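*May, late, kettle on*

Back from the viewing at Sitompul with sore feet and a head full of little pots, and I want to get it down before I muddle one lot with the next, which I always do. Aisyah let us stay on after the others had gone, bless her, and set out the whole of the water dropper section on the long table with the good lamp, so we could pick things up and turn them over as long as we liked.

The one I went for was lot 60, the peach-shaped dropper in the catalog, celadon, with a leaf curling under it for a foot. I'd been mooning over the photo for weeks. In the hand it's a different animal. The glaze is lovely, I'll give it that, thick and a bit sleepy where it pools around the stem, but the foot has been ground down on one side and somebody has rubbed something brown into the fresh edge to quiet it. Hakim saw it before I did. He didn't say a word, just tilted it toward the lamp and handed it back to me, and I felt like a schoolgirl. The estimate is 300, and I suppose a person could live with the foot at that price, but I know myself and I'd look at it every morning and see only that. 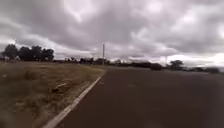 What I kept going back to was the plain one, lot 8, which I had marked in the catalog with nothing more than a small question mark. It's a squat little brushwasher, white going to gray, no decoration at all except a single incised line below the lip that wobbles a bit where the two ends meet. I love that wobble. You can feel the potter coming round to the start again and not quite hitting it. There's a kiln kiss on the shoulder the size of a lentil, and the base has an old paper label, half gone, with "Rostus" still readable in brown ink. Wulan thinks Rostus was the dealer who sold off the Dredura collection after the war, and if she's right then it ought to be in the Dredura handlist, and I have a copy of that somewhere - under the atlas, I think, or else I lent it to Ridwan and he's never going to give it back.

We talked a good long while about dates. Aisyah's catalog says eighteenth century and leaves it there. Hakim would put it later on account of the foot ring, which is cut very square and neat, and I said square and neat can happen in any century if the man has a sharp knife. He laughed at that, but he didn't agree with me!

Note to self: ask Anjani whether she still has the 2 washers she bought at Sakgate, and whether I could come over and hold them next to my sketch. I drew the profile of lot 8 on the back of the parking receipt and it came out rather well, except that I made the lip too thick.

Must find that handlist before bed. And write to Ridwan, nicely.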